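Two Days at the Pamthorpe Music Memorabilia Fair

17/10/2019

The Pamthorpe fair opens at nine, which in collector terms means the line forms at six and everybody in it is pretending to be there for something cheap. I had set myself a limit of $200. By ten I had been shown a drumstick for $600 and told, kindly, that it was the entry-level drumstick.

Most of the main hall goes to licensed merchandise. Barreto had the biggest stand, with tour shirts reprinted from the original screens and faded at the factory so you don't have to do the living yourself. Girer, two aisles over, sells framed ticket stubs. The frames are excellent. I asked whether the stubs were real and got a long answer about paper.

Upstairs is quieter and better. Leonor Bettencourt had brought bootleg cassettes with hand-drawn covers, priced from $2, and let people play them on a machine that ate one while I stood there. She fished the tape out with a pencil and knocked nothing off the price.

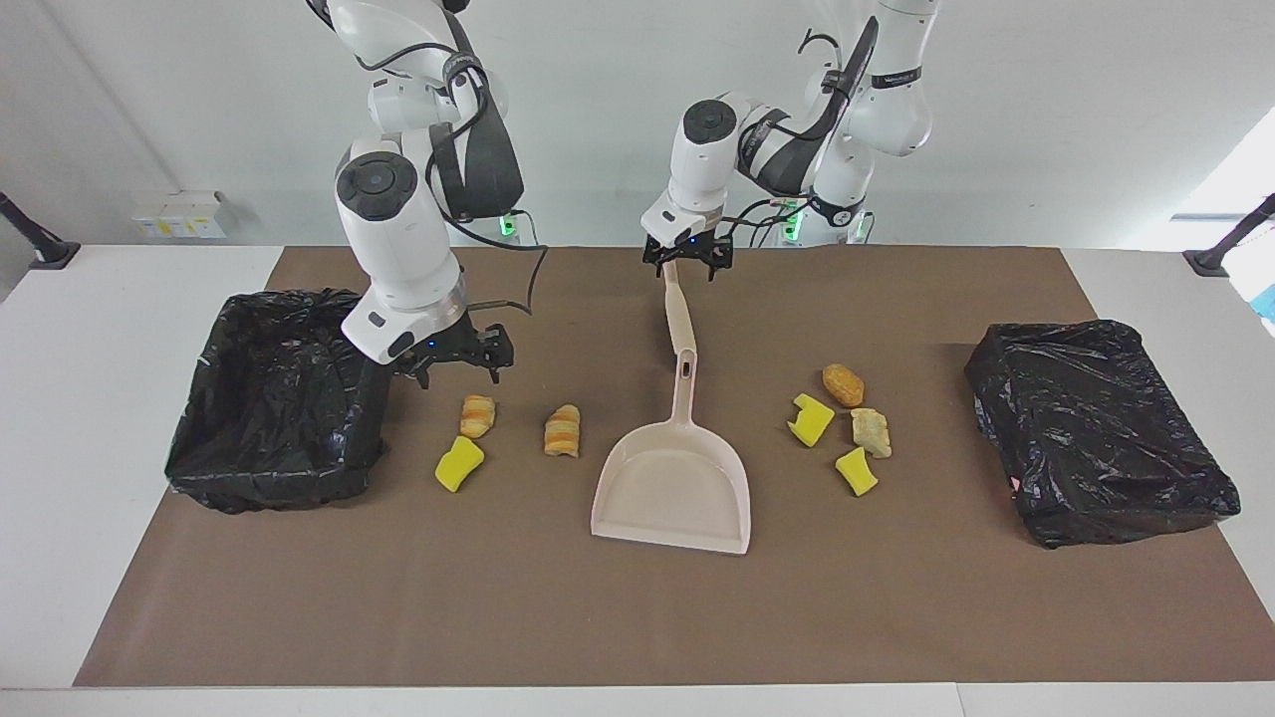 Raquel Falcão thought I was being too hard on the factory-faded shirts when I complained about them over coffee. Her own originals have been in a drawer since she bought them, she said, and a reprint is the only one she dares wear to a show. Besides, the band gets a cut this time, and it certainly didn't in the parking lot.

Fair enough. I went back and tried one on. It fit like a reprint.

The auction closed the second afternoon. Lot 929 was a stage-used tambourine from Jerkitz, a band I had last thought about in high school, and the bidding took longer than their career. Mircea Moldovan won it, shook it once for the room and was asked by the auctioneer to stop.

I came home with four cassettes and a tote bag. Next year's fair moves to July, and parking will be extra.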